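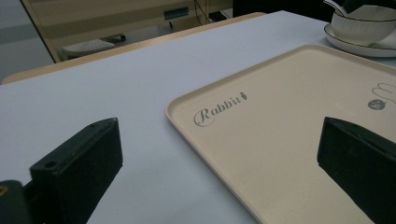
4. Setting the tray and bowl

These steps apply to the Leka breakfast set: tray, bowl, saucer and spoon. The Netov set has a deeper tray, and you should use its own sheet.

4.1 Clear and wipe the table before you put anything on it. The Kustness catalog calls the tray "non-slip on all surfaces." Treat that as a hope. On a smooth white tabletop, a few crumbs under the tray are enough to make it slide.

4.2 Set the tray down flat with the raised rim facing up. Press each rounded corner in turn. If one rocks, turn the tray and try again. If it still rocks, the tray is warped, and no amount of pressing will fix it.

4.3 Turn the tray so the word "Rabbit" reads the right way up for the person eating. The printing makes no difference to how the tray works, whatever the box says about children eating more when they can see a carrot.

4.4 Put the bowl on its saucer first, then move the two together. Keep one hand under the saucer -- the bowl is not fixed to it.

4.5 Stand the spoon in the bowl with the handle pointing away from the eater until the food is served. The saucer can stay on the table beyond the tray while you do this.

4.6 Leave a gap of 2 inches between the tray and the edge of the table. More is better with small children.

Note: The tray is sold as good for 3,000 washes. We have no idea who counted. Wash it by hand and expect the gray printing to fade sooner than the rim wears.

Note: The Sutesside liner, sold separately, is cut for a tray 22 inches long. Measure yours before you buy one. A liner that hangs over the rim makes the tray harder to carry.

CAUTION: Do not carry the tray with a full bowl on it. The rim stops a rolling pea. It will not stop a bowl.

CAUTION: Let hot food stand for 20 minutes before you hand it to a small child, and then test it yourself. Color-change spoons are no substitute for this -- and the spoon in this set is not one.

4.7 After the meal, take the bowl and saucer off first, then lift the tray with both hands and empty it over the sink.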